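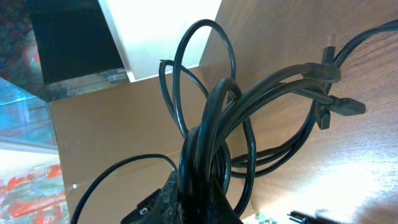
The clerk says the exhibit log was complete when the trial adjourned, and she wants that written down before anything else gets marked.

Home | Courts | Records | Contact

Exhibit room check - Brivia courthouse annex, July

1. Door lock - OK. Key signed out 8:40 am, back same morning.
2. Exhibit log vs shelf - 335 entries, 329 on shelf. Five out to the Prieto hearing, slips seen. One not found, deed copy, see below.
3. Seals - OK. Two bags retaped, no initals. Fix.
4. Fire extinguisher - tag current.
5. Aisle clear - NO. Drokine file boxes still in front of exit. Second time.

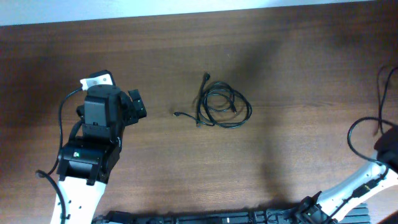 Black cable, coiled, on wood tabletop.

6. Humidity - 60 percent. Too high for paper, call Javent again.
7. Witness copies kept apart from originals - mostly. Bottom shelf mixed up.
8. Sign-out sheet - last page missing a time. Asked for it, still waitng.
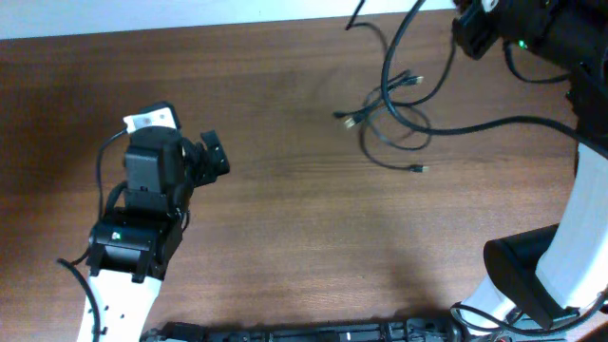
Can the missing deed copy be replaced from the registry?
Only with a certified copy and a note to both sides. Judge has to be told first.

Recheck item 5 before the next sitting. Item 2 stays open.

3 comments | 0 shares
Back to top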